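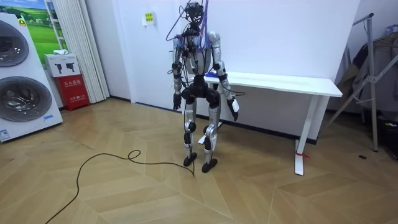
*The herringbone floor, with the white standing desk at the wall.*

Dear all,

thank you to Salamatu for the questions, I answer between her lines.

> On the floor in the desk room: I would like to oil it in August, before the new people come. Pascual, you did the last one, in Stalier. Is it a big work?
>
> Also the desk. Can it stay where it is, or must we carry it out?
>
> And which oil? I found one tin left in the store, but the label is gone.
>
> Salamatu Mensah

The floor first. It is a medium work, I would say, one long day and then two days of waiting. With herringbone you must be patient, because the blocks go in two directions and a rough paper leaves scratches across half of them. In Stalier I began too rough and I was sorry for it. I would only rub it lightly by hand and go to 600 at the end — no machine sander, please.

Vacuum two times. The dust likes to stay in the joints, and with the oil it becomes a grey paste which is very hard to remove later.

The desk should come away from the wall, but it need not leave the room. Oil the wall side first, wait until it is dry, then move the desk back and continue towards the door. Please put new felt under the feet before it goes back. When I measured in spring I had 76 cm from the wall to the front edge, so there is enough place to turn it in the corridor if you prefer to carry it after all.

Any cable which lies on the floor must go up too, also the long black one. Oil that dries under a cable makes a line, and you see this line for years.

For the oil, I would not use the tin without a label. Prakholm sells a clear one in 1000 ml and this should be enough for two thin coats. The shop in Rivadeneira had it cheaper, but I did not check again.

Can somebody tell me if the Riltunon key still opens the store? Mine stopped working, and my knee pads are inside.

Kind regards,
Pascual Riquelme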